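The foundry at Skesbridge pours iron two mornings a week. On the other days the floor is given over to molding, shakeout and grinding, and the metallurgist who runs the casting side has time to talk. She has worked there since the plant moved from pump housings to cookware, and she asked that her name be left out, as the company's practice is to put the product forward and keep staff off the page.

The subject was seasoning, the dark layer that builds up on iron pans, and why so much advice about it conflicts.

"Most of it conflicts because people use one word for three materials," she said. "There is oil, there is partly cured oil, and there is fully cured oil. The first is a liquid. The second is a gum. Only the third does what people want."

The curing is a polymerization. An unsaturated oil, spread thin and heated in air, takes up oxygen at its double bonds. The chains link to one another and the film hardens. Heat speeds the reaction, and iron oxide at the surface is thought to help it along. Above the smoke point some of the film breaks down and darkens, and the finished layer is a mixture of polymer and carbon.

"The amount of oil is the variable people get wrong," she said. "They put on what looks like a reasonable amount. A reasonable amount is far too much. It pools, it cures on the outside first, and the inside stays soft. Then they write to us that the pan is sticky."

The plant logs those letters. In the last full year it received 966 inquiries about finish, and stickiness led the list. Rust came second. Cracking, which she considers the only serious complaint of the three, was a small share, and in most of those cases the pan had been taken from a hot burner and put under a cold tap.
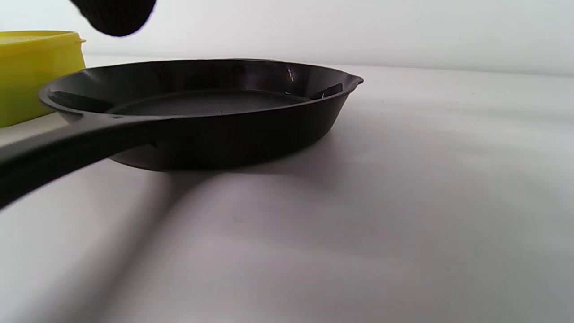 Surface texture was the next topic. Castings come out of green sand with a fine pebble that reflects the grain of the mold. Some makers grind or mill the cooking surface smooth afterward, and collectors prize older pans that were finished that way. On a black skillet set down on a white table, the outside wall is the part to study: it is usually left as cast, and a slight gloss along the curve down to the base indicates a continuous film. A dull gray patch on the same curve would suggest bare metal. She checks that wall before the interior, where cooking fat can hide a thin spot for weeks.

On whether smooth iron cooks better, she was careful. "It releases an egg sooner, when it is new. After a year of steady use I cannot tell you which is which with my eyes closed. Smooth iron is harder to season the first time. The film has less to hold on to."

Skesbridge ran its own comparison with Khattak, a small testing lab that normally handles industrial coatings. Plates from the same heat were finished two ways, seasoned with the same oil, and rubbed with a weighted pad. The test ran to 2,000 strokes on each plate. The as-cast plates kept more of their film. The ground plates lost theirs evenly, which made the loss harder to see until it was well advanced.

"That is an abrasion test," she said. "It tells you about scrubbing. It does not tell you about tomatoes."

Acid is a separate mechanism. It gets through pinholes in the film and attacks the iron underneath, and the film lifts from below. A short simmer does little harm to a well-cured pan. Leaving the food in overnight is another matter. Dried legumes, by contrast, are close to neutral and give her no concern once they are cooked. Long soaking in the pan is what she advises against, and her objection there is to the water.
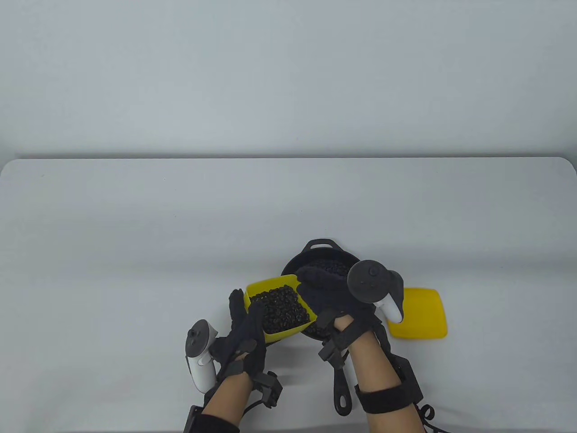

Black beans in a cast-iron skillet, with more in the yellow scoop.

Her own routine for a stripped pan has seven steps on paper, though she described it in fewer. The pan is washed, dried on a burner, and warmed until it is uncomfortable to touch. Oil goes on with a cloth and is wiped off with a second cloth until the surface looks dry. The pan goes upside down into a hot oven for an hour and cools there with the door shut. The cycle is repeated three times.

"The second cloth is the whole procedure," she said. "If you skip it you may as well skip the oven."

She has no strong view on which oil to use. Flaxseed cures hard but tends to flake, a behavior she attributes to brittleness in a film with too many cross-links. Grapeseed, canola and soybean all give acceptable results. The plant's own line uses a blend sold under the trade name Clenis, applied by spray and baked on a conveyor. The film weight is controlled by changing the belt speed.

Soap is permitted. The warning against it, in her account, dates from products that contained lye, which does attack the film. Modern dish detergent removes loose oil and leaves the polymer in place. Steel wool and long soaks are still excluded, and so is the dishwasher, where heat, alkali and standing moisture act together.

She was less settled on the question of thickness. A heavier pan stores more heat and recovers faster after cold food is added, but it also takes longer to even out over a small burner. Iron conducts poorly compared with aluminum, and a thick wall does not fully correct for that. The plant has trialed a thinner pattern, called Jatlow, with a wall reduced by close to a third. Scrap on the first run of 100 castings was high, mainly from misruns near the handle, where the metal cooled before the mold filled.

"We moved the gate and raised the pouring temperature," she said. "It is better. It is not yet good enough to sell."

A second run is planned for November, with a different sand binder. If the scrap rate holds below the limit the plant has set, the pattern will go to the seasoning line for trials. She expects the thinner wall to heat faster on the conveyor, and the belt speed will have to be set again from the beginning.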